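El gimnasio que quería saber mi edad metabólica

Hace tres semanas me apunté a un gimnasio de la cadena Vadon, a ocho minutos andando de casa, y todavía no sé muy bien qué he contratado. Yo fui a por una sala con pesas y una ducha decente. Salí con una pulsera, una aplicación llamada Ititz en el teléfono y un informe de 19 páginas sobre mi cuerpo, firmado por nadie.

El informe lo da una báscula. Te descalzas, agarras dos asas, esperas un minuto y la máquina dictamina que tienes cuarenta y siete años aunque en el carné ponga cuarenta y uno. Le pregunté a la chica de recepción cómo se calcula eso de la edad metabólica y me dijo que «con un algoritmo». Ya. El horóscopo también lleva sus cálculos.

He buscado un poco por mi cuenta. Estas básculas pasan una corriente pequeña por el cuerpo, miden la resistencia y a partir de ahí estiman lo demás con fórmulas. Estimar está bien, no me quejo. Lo que me mosquea es el decimal. Grasa corporal, 24,3. Al día siguiente, después de cenar pizza y dormir mal, 22,8. Si me fío, debería cenar pizza a diario. Mi vecina Rajitha Bhattacharjee, fisioterapeuta y bastante más paciente que yo, me explicó que con beber dos vasos de agua antes de subir ya cambia la lectura. En mi informe no aparece una sola línea sobre el agua.

Luego está la suscripción. La cuota básica da derecho a entrar, y poco más. Para ver tu evolución en la aplicación hay que pasar al plan superior, y para que alguien te la comente, al siguiente. O sea que pago por usar la máquina que me dice que estoy mal, y después por enterarme de cuánto. 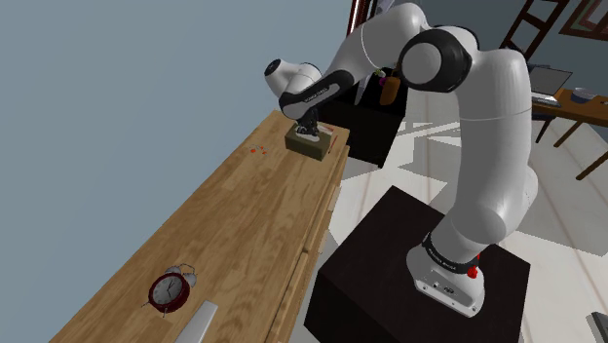
El lunes tuve la llamada sesión de bienvenida con el entrenador, Ashraful Selvanayagam, un tipo simpático al que no le echo la culpa de nada. Me enseñó a hacer press de hombro en una máquina, y en cuanto me senté me pidió que «pensara en bisagras». El codo por encima de la mano, el antebrazo cayendo, el hombro quieto. Vamos, la postura del brazo blanco de ahí arriba, que sube casi recto, dobla en un codo enorme y baja hacia la izquierda tan tranquilo, con la base fija a su pedestal negro. A mí el hombro me cruje desde una caída en bici y mi base es una zapatilla vieja, así que la comparación me da para poco. Le dije lo del crujido y me contestó que lo apuntara en la aplicación. Busqué dónde. No hay dónde.

Tampoco me creo lo de los retos. Cada semana la aplicación propone uno y la de ahora consiste en llegar a 3036 puntos. ¿Puntos de qué? Caminar da puntos, entrar al gimnasio da puntos, ver un vídeo de una marca de batidos da bastantes más que caminar. Llevo 2073 y sospecho que una buena parte se la debo a haber dejado el vídeo puesto mientras fregaba los platos. En el tablón de la entrada me felicitan con mi nombre y una inicial.

Alguien me dirá que exagero, que a mucha gente estas cosas le animan a moverse. Puede ser. Mi cuñado lleva un año enganchado a los puntos y está más delgado, aunque también ha dejado la cerveza y ha cambiado de trabajo, y a ver quién separa una cosa de la otra. Cuando se lo comenté se enfadó un poco. Me enseñó la gráfica. La gráfica bajaba, eso es verdad.

Lo que sí funciona, y lo digo porque si no parece que vengo solo a protestar: las duchas salen calientes, las mancuernas están ordenadas y a las siete de la mañana casi no hay gente. La señora de la bici del fondo lee novelas gordas mientras pedalea y no lleva pulsera. Le pregunté y me dijo que la tiene en un cajón desde el primer día. Por lo visto en el torno basta con dar el DNI, cosa que en recepción olvidaron mencionarme.

En mayo me toca la segunda medición, incluida en el precio. Pienso ir en ayunas la primera vez y volver por la tarde con medio litro de agua dentro, a ver cuántos años cumplo en el mismo día. Si me dejan repetir, claro, que en las condiciones pone una por trimestre y la siguiente se paga aparte. Ya os pondré los dos números por aquí.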